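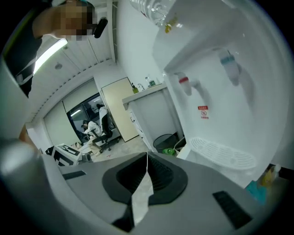 Sour mix week at Zindale — plus a word on ice

Quick one this month, we are behind on everything and the bar reopens at 5.

The spring list is up. Nine drinks, three of them new. The one people keep asking about is the Norerov, a rye sour with pear syrup and a little black tea. Recipe for home:

2 oz rye
3/4 oz lemon juice, fresh please
1/2 oz pear syrup
1 oz strong black tea, cooled

Shake hard with ice, strain over one big cube. No egg white. We tried it both ways and the foam just sat there tasting of nothing.

Pear syrup: equal parts sugar and water, one ripe pear chopped up, simmer till the fruit goes soft. Strain. Keeps in the fridge a week, maybe a bit more. Smell it first.

Ice. Went through a lot of it in April and the old machine is not keeping up. If your drink came out watery, sorry, tell the bar and we'll remake it. New machine is ordered, should be here in May. Until then big cubes for stirred drinks only, after 9 pm it's whatever is in the bin.

Tasting night with the Ó Briain people is on again. Four whiskeys, bread and cheese, 53 seats, $60 each. Last one sold out before we'd even put the sign up so dont wait. Book at the bar or reply to this email.

Also — the Vistuvora bitters are back in stock. Orange and the celery one. The celery is great in a gin and tonic, two dashes, no lime. Small bottles only for now, the big ones are stuck somwhere between the warehouse and us.

Gift cards still work, even the old paper ones. Patio opens when it stops raining.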